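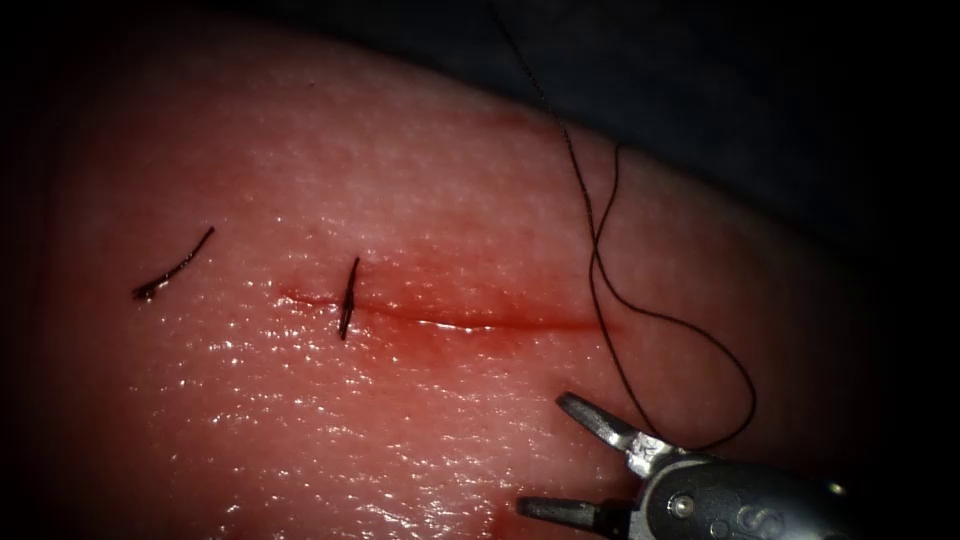
One stitch tied on the pad, rest of the cut still open.

Collecting suturing demos: how much mess do you leave in?
Posted 23 May 2025 by Tarek Helmy

We are recording teleoperated suturing on synthetic tissue pads to train an imitation policy. The setup is two arms, one fixed camera, and joint positions and gripper state logged along with the video. So far we have 200 single-stitch demonstrations and the plan is to have the first policy trained in June.

My question is about cleaning up between stitches. Cut ends of suture get left on the pad, the red dye spreads along the cut, and after a while no two starting views look alike. One of our operators wants to wipe the pad and pick up every scrap before each recording. I have been telling people to leave it. We lose a lot of time if we stop and reset every time.

Does anyone have results either way?

needlepark
Leave it in. We did a clean set first and the policy was fine until there was a piece of cut thread lying near the wound. Then it went for the scrap as if it were the tail it was supposed to grab. We added 30 demos with scraps in different spots and that mostly stopped.

Tarcísio Coutinho
I would go the other way at first. With 200 demos you don't have enough to cover the stains, the scraps, the thread and the needle pose all at once. Get it working on a clean pad, then add mess on purpose and keep track of what you added. If you let it pile up you can't tell later which part caused a failure.

Also, if the same scrap sits in the same place through a whole session, the model can use it as a landmark. You get good numbers on that pad and bad numbers on the next one.

Tarek Helmy
The landmark point is fair. We don't move scraps during a session, so a piece can stay where it fell for a long run of recordings. I could have the operator push them around every few stitches.

The thread is a bigger worry to me than the scraps. Early in a pad we work with a long length and it falls in big loops over the tissue. The loops are different every time and they cross over themselves. 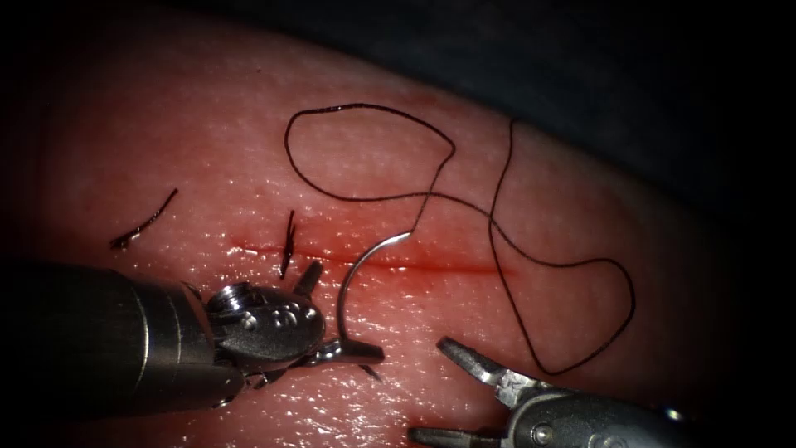
With the needle held in the left driver and the right grasper open and waiting, the operator has to decide whether to clear the loops first or go ahead. Two of our people clear first and one doesn't. So the same starting view leads to different actions in the data, and I don't know if I should filter that or let the model sort it out.

morsy_bench
Filter it, or label it. We had the same split between operators on Matumach and the policy would start to clear the thread, stop, start again, and time out. Picking one style and dropping the rest cost us 34 demos and it was worth it.

needlepark
I wouldn't throw them out. Put an operator ID in as an input and pick one at test time. You keep the data and you don't get the averaging problem.

morsy_bench
That worked for you with how many operators? We tried it with three and one of them had only 15 demos. The model more or less ignored the ID for that person.

needlepark
Two operators, close to even. So maybe it doesn't carry over.

Tarcísio Coutinho
Shorter thread would help with all of this. Is there a reason you start so long?

Tarek Helmy
Fewer thread changes. Each change means stopping the recording, loading a new needle and checking the grip. But I could try a shorter length for one pad and compare the time.

humau_lars
Question from someone earlier in the process. Do you cut the recording into phases? We use Humau for logging and it lets the operator press a pedal at each phase, but people forget to press it.

Tarek Helmy
We label afterward. Needle grasp, insertion, pull through, wrap, tie, cut. It takes longer than the recording does, and the line between insertion and pull through is where people disagree most. We ended up calling it the moment the driver lets go on the entry side.

morsy_bench
Same rule here. Keep the failed ones too, with a flag. Dropped needles and missed grabs were the only place our policy saw how to recover, and the Fudadum set we started from had none of those.

Tarcísio Coutinho
Keep them, but don't mix them into the first training run. A drop followed by a regrasp also teaches the drop. Cut the clip so it begins after the mistake.

Tarek Helmy
OK. For the next pad I'll use a shorter thread, have everyone clear the loops before insertion, and move the scraps every few stitches. No wiping. The failures go in a separate folder, trimmed the way Tarcísio describes. I'll post the success rates for both sets once the June run is done.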